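Textiles in Use and Care
Handout 4: Cotton towelling and household linens

Read this before the session and bring it with you. The practical sheet is handed out separately. Questions about the reading go to Snædís Vestergaard; questions about marks and deadlines go to the course office.

1. Where we are in the course

Handouts 2 and 3 dealt with fibres and yarns. You should by now be able to tell a staple fibre from a filament, and to say what twist does to a yarn. If you can't, go back over section 3 of Handout 3, as everything on absorbency below depends on it.

This handout covers cotton cloth made for drying and wiping: bath towels, hand towels, tea towels, glass cloths and bar cloths. Bed linen comes next time.

2. Why cotton takes up water

A cotton fibre is nearly all cellulose. Cellulose attracts water, and the fibre itself swells as it takes water in. Most of the water a towel holds, though, sits between the fibres and between the yarns, where it is held by capillary action. The way a cloth is built therefore matters as much as what it is made of.

Raw cotton doesn't absorb well. It carries a thin coat of natural wax, which is taken off by scouring, usually in a hot alkaline bath. A cloth that has been poorly scoured will let a drop of water stand on its surface. You will try this with the unscoured samples from Hetel.

Low twist helps absorbency and harms strength. High twist does the opposite. Most makers settle somewhere in between, and use a harder twist in the ground than in the pile.

3. Flat cloth and pile cloth

Flat cloths are woven from one set of warp yarns and one set of weft yarns. Tea towels and glass cloths are the usual household kinds. They are thin, dry quickly and leave little lint, and for that last reason they are used on glasses. Plain weave is the most common. Twill is softer and a little thicker. Waffle weave has raised ridges and hollows, which give it more surface for its weight.

Pile cloths have a second warp. This is held at a lower tension than the ground warp, and when the weft is beaten up it forms loops. Loops on both sides give ordinary terry. If the loops on one side are sheared, the result is velour, which feels soft but is slower to pick up water on that side.

Terms you need:

Ground – the flat base cloth that holds the pile.
Pile height – the height of the loop above the ground.
Header – the flat band near the end of a towel, without loops.
Selvedge – the woven edge running the length of the cloth.
Hem – the turned and stitched end.
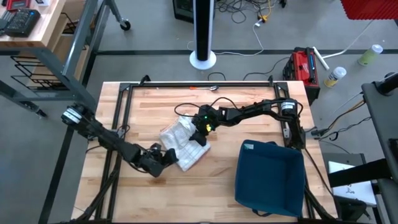
4. Weight

Towelling is sold by weight, given in grams per square metre and written gsm. A light gym towel may be 300 gsm. Heavier towels feel fuller and hold more, but they take longer to dry and cost more to launder.

To find the weight of a sample, cut a piece of known area, let it rest in the conditioning room overnight, weigh it, and divide the weight in grams by the area in square metres. Do this on three pieces and take the mean. Don't cut through the header or the hem.

Students often forget the resting time. Cotton picks up moisture from the air, and a sample brought straight from a heated room will weigh less than the same sample after a damp morning. Rodrigo Tavares has marked a good many reports where this was the only thing wrong.

5. Stripes and colour

Stripes in a woven cloth come from coloured yarns in the warp, the weft or both. A stripe down the length is a warp stripe and costs little extra once the loom is set up. A stripe across the width is a weft stripe and means changing the weft colour as the cloth is woven.

Printed stripes are cheaper again. On a flat cloth you can usually tell them by turning it over, as the colour is weaker on the back. Pull out a yarn if you are still unsure. A dyed yarn has the same colour all along it, while a printed one changes where the pattern stopped.

Hotels and laundries have long used stripes as a sorting mark, with one colour for kitchens and another for guest rooms. The Zatska case study in the reader sets out a colour system of this kind and the trouble caused when two suppliers used different blues.

6. Washing and wear

New towels should be washed before use. Finishing agents, often softeners, make them pleasant in the shop and poor at drying. One or two washes will normally clear them.

Fabric softener at home has the same effect. It leaves a thin fatty layer on the fibre, and the layer builds up. A towel that has stopped drying properly can often be brought back with two hot washes and no softener.

Expect shrinkage, mostly in the first few washes and more in length than in width. The ground and the header often shrink by different amounts – this is why old towels have a rippled band near each end.

The first signs of wear are usually at the hem and selvedge. Pulled loops should be cut off level with the pile. Cutting one doesn't make a hole, as the ground holds the rest in place.

7. Reading

Course reader, pages 22 to 44 (required) and page 93 (the table of weaves).
Unnur Eyvindsson's notes on scouring, in the shared folder.
The Nguyen-Tran laundry report, first part only. The costings at the end are out of date.

8. Before the session

Find two cloths at home, one flat and one pile. For each, write down the fibre content from the label, the weave, whether it has a header, and where it is most worn. Half a page is enough.

Handout revised 29/07/2020. The older version gave the wrong page for the table of weaves.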